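Teaching by hand

At a workshop in Purnimthorpe, robots learn the washing-up from people who do it 100 times a day
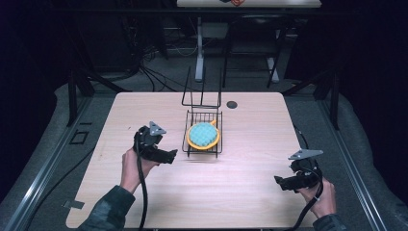 A dish, a sponge and a rack

The task takes a few seconds. Pick up the sponge, wipe the dish, put both back in the rack. A person does it without thinking, and that is the trouble for anyone who wants a machine to do the same. Very little of it can be written down as a set of rules. How hard do you press? When do you turn the dish? What do you do if the sponge slides away?

Wellgate, a small robotics company in Purnimthorpe, does not try to write it down. Its staff take a gripper in each hand and do the job themselves, over and over, while the grippers record where they are and how far they are open. The recordings are then used to train a robot fitted with the same kind of gripper.

The company calls each run through the task a demonstration. A good one is smooth, unhurried and complete. A set for one task is 1000 demonstrations, and the kitchen work is made up of several tasks, so the recording room is in use most of the working week.

Two ways to show a robot

There are two common ways of doing this. In the older one, a person sits at a set of controls and drives the robot's arms from a distance. Wellgate began like that. The robot moved through the job and its own joints were recorded, so the data matched the machine exactly. It was also slow. Operators needed three weeks before they could pick up a plate with any confidence, and they had to judge by eye when the gripper had closed on something, as the controls gave no feeling of touch.

Hand-held grippers are quicker. The person stands at the table and feels the weight of the thing being lifted, and a slip is felt in the fingers straight away. New starters are recording useful work by the end of their first day. The drawback is that a human arm can reach places and turn at angles that a robot arm cannot, and some demonstrations have to be thrown out for that reason. Wellgate checks every recording against a computer model of the robot before it is kept.

The company still uses remote control for the last stage. When the trained robot gets stuck, an operator takes over, puts it right and hands back control. Those short corrections go back into the training.

Learning to be clumsy

The operators say the hardest habit to lose is using their fingers. With a gripper there are no fingertips to shuffle a thin edge into place, so a dish has to be approached from the right side the first time. A sponge is easier to hold but it changes shape when squeezed, and two people will seldom squeeze it alike.

Sessions last 30 minutes, followed by a break. Wrists get tired before that, and tired operators take short cuts. One of the rules on the wall is to stop after dropping anything, reset the table and start again. Another is to change the starting position between runs, so that the robot does not learn that the dish always lives in the same spot.

Mistakes are not all wasted. Some sessions are given over to recovery, where the operator starts with the sponge in an awkward place, or the dish half out of the rack, and shows how to sort it out. Robots trained only on tidy runs tended to fail at the first surprise.

Where it goes next

Horwood, a catering supplier, is paying for part of the work and wants a machine that can clear and clean small items in canteen kitchens. A trial is planned for April in one of its own staff kitchens, with an operator standing by at the controls. Cordeiro, which makes the robot arms, will look after the hardware.

Wellgate is careful about what it promises. In its latest tests the robot coped well with dishes close in shape to those it had been shown, and much less well with tall cups and anything made of glass. Cutlery has not been tried. The company's answer is more demonstrations with a wider range of objects, and it is hiring operators to record them. No experience with robots is asked for, though applicants are given a trial session at the table.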